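Cables and houseplants in the same corner

My back room has to do a lot. It's where I work, it's where the light is good, and so it's also where the plants ended up, and every one of those things (apart from the plants!) comes with a cord. I've been fiddling with the setup for 3 years now and I finally like it, so I'm writing down what stuck.

Start with the watering can. I used to water the plants right where they stood and hope for the best. Now anything that lives near a plug gets carried to the kitchen sink, watered there, and left on the drainboard for 20 minutes before it goes home. I set the oven timer or I forget and find it at bedtime.

Next, leave a dip in every cord. If a cord runs straight down into a socket, a drip can run straight down with it. Let it sag lower than the socket first and come back up, and the water falls off at the bottom of the loop. My uncle taught me that one with an aquarium and I've used it for everything ever since. Don't pull the slack out just to make things look neat – you'll want it the first time you shift the table two inches to vacuum.

For bundling I gave up on plastic zip ties. They're fine until you need one cord out of the bunch, and then you're in there with scissors next to a live wire. Hook-and-loop strips come off in a second and you can cut them to length. I bought a roll of the Flandix ones and I'm still on it. Wrap them snug, not tight, and put one wherever the bundle changes direction. Black cords on a white wall are going to show no matter what you do, so I try to get them running together along one line and leave it there.
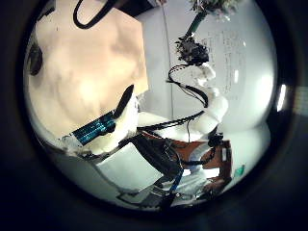 Karim Farah wrote in to ask whether dried flowers are any better than live ones near cords, seeing as they don't need water. Well, yes and no! There's nothing to spill, but they shed like a cat. The crumbs get down between cords and into any vent they can find, and dry stems should stay well away from anything that warms up, chargers and lamps especially.

What I do with dried bunches is take them outside in December, turn them upside down and give them a gentle shake. Then a quick puff with a hair dryer on the cool setting. If they've gone really dark and bits come off whenever you brush past, it's time for the compost. A light mist of hairspray before you bring a new bunch in does help hold it together (unplug things first if you're spraying indoors, please).

For the live ones, a saucer with a proper lip, bigger than you think you need. Pale-leaved and variegated plants usually want the bright spot by the wall more than the plain green ones do, so they get first pick in my house. Turn the pot a bit each time you water or it'll lean, and a leaning plant finds your cords sooner or later.

Dust the cords too. An old sock over your hand, everything unplugged, pull it along from one end to the other. You'll be disgusted, I was.

Comments

Nizar Shboul
The sock trick works on blinds as well. I dampen mine a little for the blinds but keep it dry for cords.

marlow_t
Do the hook-and-loop strips leave marks on painted walls? Mine are rented.

Reply from the author
They only go around the cords, so no. It's the sticky clips that take paint off – warm the back with the hair dryer and peel slowly.

Karim Farah
Thanks for answering! Moved the dried bunch to the bookshelf.

Contact | Copyright Zelia Home Notes | Back to top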